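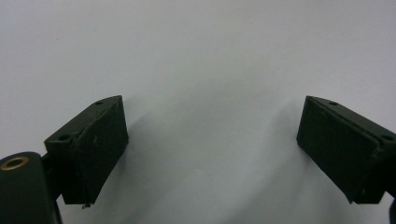
How do you clean a matte, light gray work surface without leaving shiny patches?
Use a damp microfiber cloth with a small amount of neutral dish soap, wipe the full width of the surface with light pressure, rinse with plain water, and dry at once with a second cloth. Shiny patches come from rubbing one spot hard.

This procedure covers matte painted and matte laminate tops in white, off-white and pale gray. It was written for the benches in the Prundley workroom, which are finished in Mindis 621, and it applies to most tops with a similar low sheen. It does not apply to oiled wood, bare stone or anything waxed.

What you need
Microfiber cloths, short pile, clean
Neutral dish soap, no added lotion
Lukewarm water
A soft brush or a vacuum with a brush head
Isopropyl alcohol, for ink and adhesive only
A flashlight

Routine cleaning
1. Clear the top completely. Moving objects from one half to the other while you wipe drags grit across the finish.
2. Brush or vacuum off dry dust first. Dust rubbed in with a wet cloth turns into a gray film that is hard to see until the top dries.
3. Mix a few drops of soap into a bowl of lukewarm water. Wring the cloth until it no longer drips.
4. Wipe in straight, overlapping passes from one end to the other. Refold the cloth to a clean face after each pass.
5. Repeat with plain water and a fresh cloth. Soap residue is the usual cause of streaks on pale matte finishes.
6. Dry with a separate cloth, working in the same direction.

Checking the result
Turn off the overhead lights and hold the flashlight almost flat to the surface. Streaks, fingerprints and burnished areas show as lighter bands. Streaks and prints will come off with another plain water wipe. A burnished area will not, and further rubbing makes it larger.

Marks that stay after washing
Pencil: white vinyl eraser, very light strokes, then wipe off the crumbs.
Ink and tape residue: alcohol on a corner of the cloth, dabbed and lifted. Test under the overhang first. Some water-based paints soften, and the Enatton topcoat used on our older benches is one of them.
Rubber scuffs: damp cloth and soap, left in place for 3 minutes, then wiped.
Coffee and tea: soap solution while fresh. Old rings may need several rounds.

Do not use melamine foam, scouring powder or the green side of a sponge. All of these are abrasive and polish the matte texture flat.

Repainted tops
Leave a newly painted top alone until it has cured. Dry to the touch is a matter of hours, but the coating stays soft much longer. Follow the cure time on the can. If something has to go on the bench sooner, wait at least 12 hours and put clean paper under it, with no plastic film or rubber feet in contact with the paint.

How often
Dust daily if the bench is in use. Wash weekly. We do the flashlight check in March and again before the fall session, and note any burnished areas on the bench card so the next repaint can be planned.

Procedure maintained by Emrys Hopkin. Replacement cloths are in cabinet 485.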